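Clider simulator, club licence: review
Posted May 29, 2024 by Nuria Feyisa

Our school robotics club has used Clider since January. It is a desktop simulator for robot arms, sold by Endale, and the club licence costs $299 a year for up to 11 computers. We bought it so students could practise table tasks at home before their turn on the real arm.

Installing it was easy on the newer laptops and slow on the older ones. The kitchen set comes with bowls, packaged goods and a wooden table, and you can put the camera close to the gripper, which the students like best. Most of this term has gone into the bowl task: come in from the side, get a fingertip to the rim, lift.
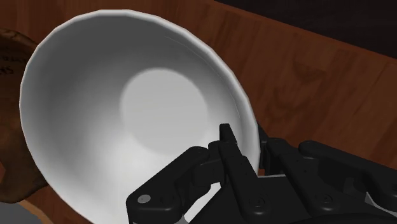 Tekle Kahsay wrote our first approach script and Bezawit Weldu rewrote it in an afternoon. Both found the joint controls clear once they had the manual open. The manual itself is poor. The section on grip force is two paragraphs long and one of them is about colour settings.

Round objects look a bit flat-sided along the edges. That bothered Tekle more than it bothered me — the wood grain on the table is quite good. Contact is the weaker part. With the default friction, objects slide too easily, so we changed it for every exercise.

Support answered both of my emails within a day. Saved runs stop at 600 per licence, and we hit nearly that before anyone thought to delete the old ones.

I would renew it at this price. Clubs with only older machines should try the free trial first.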